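Kanaan Dish Rack, Black: Review
Posted 2020-10-04
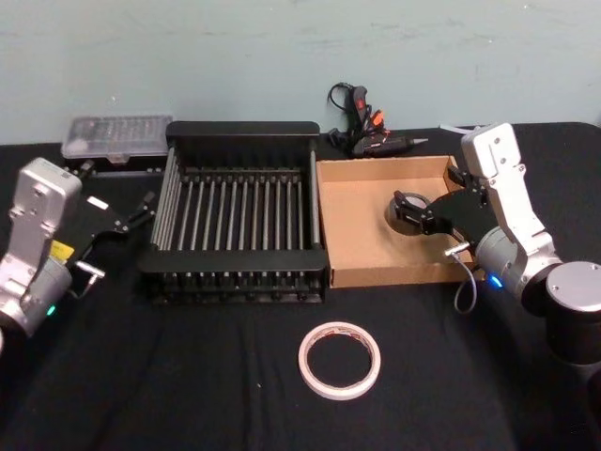

The black Kanaan rack on the table, next to an open cardboard tray.

I bought the Kanaan to replace a coated wire rack from Grarell that had rusted at every weld. I wanted something low, plain and easy to move, because our kitchen has one short counter and the rack has to come off it when we cook.

The design is simple. You get a rectangular frame with raised black ends and a row of thin metal rods between them. The rods are evenly spaced, and plates go in the gaps. It stands on small feet. There are no moving parts.

Dinner plates stand up well. Ours are the plain Rolton ones, fairly thin, and they lean slightly but don't slide. Salad plates and saucers are fine too. Thick stoneware plates are a tighter fit, and I leave an empty gap between them so the rims don't knock together.

Bowls are the weak point. Shallow ones will sit at an angle across two or three rods. Deep cereal bowls tip toward whichever side is heavier, and I've gone back to turning them upside down on a towel. Glasses don't belong in this rack at all. Small lids work nicely, and I've dried cutting boards in it with no trouble.

It doesn't come with a drip tray. I use a shallow baking pan underneath, and a folded cloth would do for a small load. Anyone who wants the water to run back into the sink should look at the Flalgate, which has a sloped base but takes up more counter and costs more.

Cleaning takes a minute or two. Hard water leaves spots on the rods, and they come off with vinegar. The inside corners of the black rim collect a bit of grime, so I go over them with an old toothbrush. After eight months there is no rust that I can find. One of the feet has worn more than the others, but the rack still sits level.

It's light enough to lift with one hand when empty. Loaded with plates it needs two, and the ends are easy to grip.

Good for plates, poor for deep bowls, no use for glasses. I'd buy it again for a small household that mostly washes plates. For a family sink, get something bigger with a cup rail.

Rating: 7 out of 10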